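Gundesley Harbor Liaison Group
Minutes, 4/20/18

Present: Jamshid Kazemi (chair), members for Aoki Marine, Avamus and the town.

1. Patrol boat refit

The Avamus offer for the second patrol boat was read out. The price covers the radar mast and new engine mounts but not crew training. Kazemi asked for training to be priced separately.
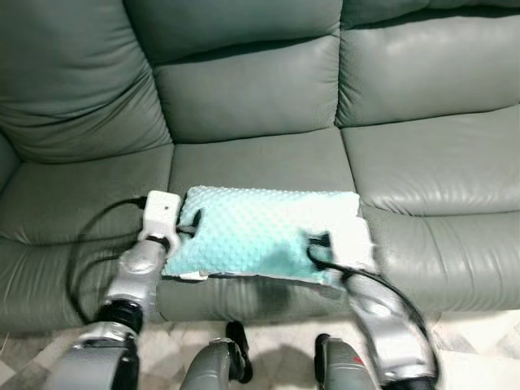
Aoki Marine reported on the crew rest room at the Bendham pier, where watch crews wait between shifts. The contract allows for seating for three per room. A leather sofa with three seat cushions, like the gray-green one, meets that. Agreed.

2. Noise from the firing range

The town has logged 217 complaints since the last meeting, most of them about evening firing. The range office offered to stop at 10 p.m. -- members asked for an earlier finish on weekdays.

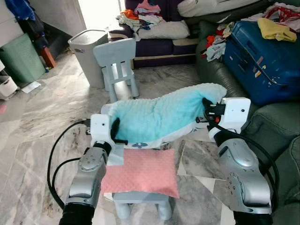 The range office will reply in writing before the May meeting. Warning flags at the north fence are to be replaced.

3. Pier access

Passes have been issued to 790 contractors and residents. Roughly 60 are out of date and will be canceled. 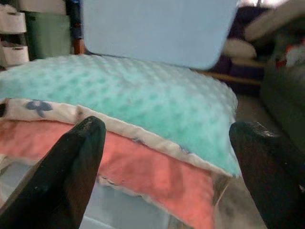

Photo: Gundesley Harbor Liaison Group

Aoki Marine asked for a second gate during the refit. Kazemi will raise it with base security. 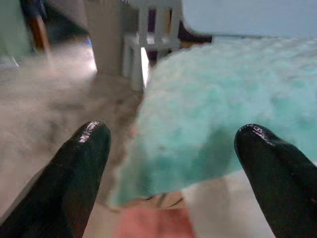

4. Next meeting

May, same room. Avamus to bring the training price.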